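Lultel Loop

The Lultel Loop is a small Bluetooth luggage tag made by Mac an tSaoi, a maker of travel goods based in Prirnumcombe. It clips to a suitcase handle, pairs with a phone and sounds a cheerful two-note chirp when its owner goes looking for it. It has won a loyal following among rail travellers and absent-minded commuters, largely thanks to its loud speaker and a battery that anyone can change with a coin.

History

The tag began as a side project of Janka Kováčik, a designer who had joined Mac an tSaoi to work on buckles and shoulder straps. Her first version was a key finder called the Matus, sold only in the company's own shop in Prirnumcombe. The first batch of 2000 sold out before the shop had finished printing the instruction leaflet, and early buyers had to make do with a photocopied sheet. Those sheets are now rather sought after!

Customers liked the Matus but kept asking for something that would fasten to a bag without a separate case. Kováčik moved the battery to the side of the shell, which left room for a hole big enough to take a leather strap, and the Loop went on sale the following October.

Design

The Loop is a flattened ring with a single button on its outer edge. The strap passes straight through the middle, so the tag can't slide off unless the strap itself is undone — a lovely bit of thinking from somebody who had spent years drawing buckles. The speaker faces outwards and is easily heard through a closed wardrobe door.

A standard coin cell slots in behind a turning cover. Pressing the button twice makes the paired phone ring, even when the phone is set to silent. Holding it down for six seconds clears the pairing, which is handy when passing a tag on to a friend.

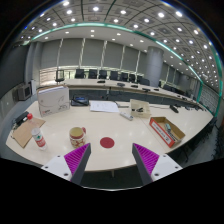
The tag has a range of 30 metres in the open and rather less indoors. Beyond that, the app shows the last place where the phone and tag were in touch. There is no satellite positioning, and the makers have always been clear that the Loop is meant for finding things nearby.

Versions

Two versions have been sold. The original came in grey only and used a rubber cover that tended to work loose in cold weather. The second added a firmer cover, a choice of strap colours and shared pairing, which lets two phones look for the same bag. Older tags still work with the current app, and straps fit both versions.

Reception

Owners have been full of praise for the chirp, which is bright without being shrill, and for the low cost of replacement straps. Complaints have mostly been about the app, which was slow to open in its early days and is much quicker now. The Matus is no longer made, though Mac an tSaoi still repairs them at the Prirnumcombe shop.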